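Karaoke im Karton

Wer bei uns im August zum Singen kommt, der kommt nicht wegen der Technik. Trotzdem habe ich in diesem Sommer mehr Zeit mit Mikrofonen verbracht als mit meiner Familie — und ich bereue wenig.
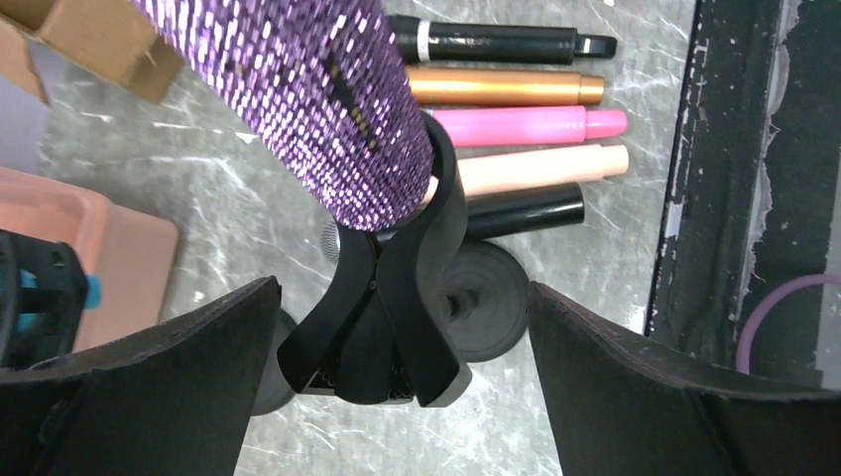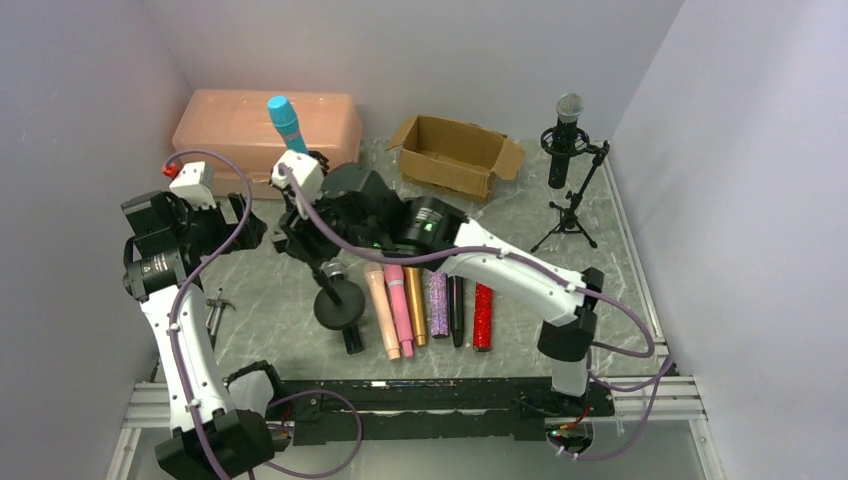
Angefangen hat alles mit einer Schublade. Darin lagen Mikrofone, Klemmen, Kabel und zwei Schokoriegel aus einer anderen Epoche, alles ineinander verknotet wie Spaghetti vom Vortag. Ich besitze nämlich zu viele Mikrofone, und ich mag sie alle! Das hellblaue zum Beispiel, das man in die Hand nimmt und mit dem sogar meine schüchterne Schwägerin plötzlich Balladen schmettert. Oder das schwarze Studiomikrofon mit dem silbernen Gitter, das in seiner Spinne auf dem kleinen Dreibein thront und von Gästen grundsätzlich nur mit den Augen angefasst wird (so soll es bleiben).

Mein Freund Dennis Swai, der seit Jahren Hochzeiten beschallt, hat sich das Chaos einmal angesehen und dann sehr lange nichts gesagt. Danach hat er mir seine Methode erklärt. Alles raus auf den Tisch, Handmikrofone zu Handmikrofonen, Klemmen zu Klemmen, und was man ein Jahr lang nicht benutzt hat, wird verschenkt. Bei Punkt drei habe ich geschummelt.

Dann die Behälterfrage. Ich hatte mir bei Ledska eine gepolsterte Tasche für 59 Euro ausgesucht, sehr schick, mit lauter Fächern, in die nichts von meinen Sachen hineinpasste. Die ging zurück. Inzwischen schwöre ich auf die pfirsichfarbene Kunststoffbox mit geriffeltem Deckel: Man kann sie abwischen, man findet sie im Keller sofort wieder, und sie ist so herrlich unseriös, dass niemand darin etwas Teures vermutet. Ein einfacher Pappkarton geht auch, wenn man ihn ordentlich auspolstert. Ich nehme alte Geschirrtücher, Dennis nimmt Socken, und zwar immer einzelne.

Bei den Kabeln bin ich streng geworden. Locker aufrollen, Klettband drum, fertig. Früher habe ich sie um den Ellenbogen gewickelt und mich dann gewundert, warum es beim Refrain knackt. Im Proberaum Devoslow hängt dafür eine ganze Wand voller Haken, und ich stehe jedes Mal davor wie andere Leute vor einem Alpenpanorama.

Bleibt das Glitzerzeug. Lila, violett, Hauptsache es funkelt — darüber kann man streiten, und bei uns wird darüber gestritten. Ich finde, ein Karaokeabend verträgt davon eine ganze Menge. Beim letzten Mal waren wir 30 Leute im Hof, gesungen wurde bis kurz vor Mitternacht, und das Aufräumen hat kürzer gedauert als die Diskussion, wer das letzte Duett singen darf. Die Schokoriegel liegen übrigens wieder in der Schublade.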